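Regeln für Simulationsläufe, zweite Fassung

20. November

Vor einem Jahr habe ich für unser Projekt Pusata eine Seite mit Regeln geschrieben, wie wir Läufe in der Simulation anlegen, benennen und abnehmen. Die Seite hing im Wiki und wurde selten gelesen. Inzwischen sind wir mehr Leute, Novside liefert uns die Innenräume, und im Archiv liegen 4.000 Läufe, von denen sich ein guter Teil nicht mehr sauber zuordnen lässt. Deshalb habe ich die Regeln neu geschrieben und stelle sie auch in den Blog. Wer mit zweiarmigen Robotern auf fahrbarer Basis arbeitet, kann vermutlich einiges davon übernehmen.

Es geht nur um die Simulation. Für den Betrieb an echter Hardware gelten bei uns andere Regeln, und die stehen aus gutem Grund nicht in einem Blog.

Was vorher schieflief

Der häufigste Fehler war banal: Jemand ändert die Kopfneigung, startet den nächsten Lauf und trägt nichts ein. Drei Wochen später trainiert Delia Mihăilă ein Modell auf den Daten und wundert sich über zwei Häufungen in den Blickwinkeln. Die Suche nach der Ursache hat damals länger gedauert als das Training.

Der zweite Fehler betraf die Abnahme. Läufe galten als gut, wenn das Skript am Ende keinen Fehler gemeldet hatte. Ob der Greifer den Gegenstand gehalten oder nur vor sich hergeschoben hatte, sah sich niemand an. Myrto Economou hat im Frühjahr eine Stichprobe von 28 Läufen durchgesehen, 8 davon waren unbrauchbar. Danach war die Diskussion über eine zweite Fassung schnell beendet.

Die Regeln

1. Jeder Raum hat eine Version. Sobald Möbel, Wandteile oder Bodenflächen verschoben werden, wird die Version erhöht, auch bei kleinen Korrekturen. Ein Lauf ohne Raumversion kommt nicht ins Archiv.

2. Die Startpose wird gespeichert, bevor sich etwas bewegt. Dazu gehören die Basis, beide Arme, der Kopf und die Öffnung beider Greifer. Die Werte kommen aus dem Simulator und werden nicht von Hand eingetragen.

3. Pro Lauf gibt es eine Aufgabe und ein Zielobjekt. Wer zwei Objekte bewegen will, legt zwei Läufe an. Kalliopi Karras hat dagegen eingewandt, dass zusammengesetzte Aufgaben so nicht abgebildet werden. Das stimmt. Dafür gibt es ab jetzt einen eigenen Ordner mit eigenem Format.

4. Objekte heißen nach dem Katalog. Steht ein Objekt nicht im Katalog, bekommt es einen neutralen Namen aus Farbe und Form, bis jemand die Bezeichnung geklärt hat. Raten ist nicht erlaubt. Wir hatten dasselbe Modell unter drei Gemüsesorten abgelegt.

5. Vor jeder Serie wird ein Bild aus der Kopfkamera geprüft. Beide Greifer müssen erkennbar sein, das Zielobjekt darf nicht vom eigenen Arm verdeckt werden. Eine starke Neigung der Ansicht ist zulässig, muss aber in der Serienbeschreibung stehen. Nach jeder Änderung am Kopf beginnt eine neue Serie.

Ein Bild, an dem wir Regel 4 und 5 durchgesprochen haben: Der Raum liegt stark schräg, beide Greifer wirken offen, und das orangegelbe, rundliche Objekt in der kleinen weißen Ablage rechts vom rechten Arm bleibt frei sichtbar. Brötchen oder Kartoffel, darüber gingen die Meinungen auseinander. Eingetragen wird also »orangegelb, rund«.

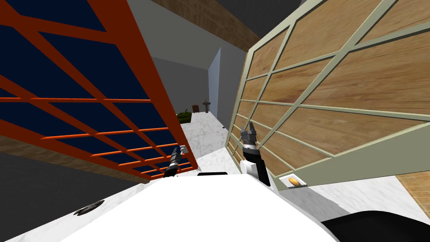
6. Eine Serie umfasst höchstens 10 Läufe. Danach wird der Simulator neu gestartet. Bei langen Serien haben sich bei uns kleine Abweichungen in den Gelenkwerten angesammelt, deren Herkunft Þröstur Eskildsen bis heute nicht vollständig geklärt hat.

7. Abgenommen wird von einer zweiten Person. Sie sieht sich Anfang, Kontakt und Ende an und vergibt einen von drei Zuständen: brauchbar, unbrauchbar, unklar. Unklare Läufe bleiben gesperrt.

8. Fehlgeschlagene Läufe werden nicht gelöscht. Sie bekommen einen kurzen Satz zur Ursache.

Offene Punkte

Die Beleuchtung ist noch nicht geregelt. Unsere Räume sind flach und gleichmäßig ausgeleuchtet, und solange das so bleibt, reicht ein Standardwert im Protokoll. Christos Athanasiadis möchte die Lichtquellen künftig variieren und schreibt dafür einen Vorschlag.

Unklar ist auch, was mit dem alten Bestand geschieht. Ich bin dafür, alles ohne Raumversion auszusortieren. Kalliopi will wenigstens die Läufe aus Seyoum retten, weil dort die Startposen vollständig sind. Wir probieren es mit einem Teil davon und entscheiden dann.

Die Regeln gelten ab sofort für neue Serien. Laufende Serien werden nach der alten Fassung zu Ende gebracht.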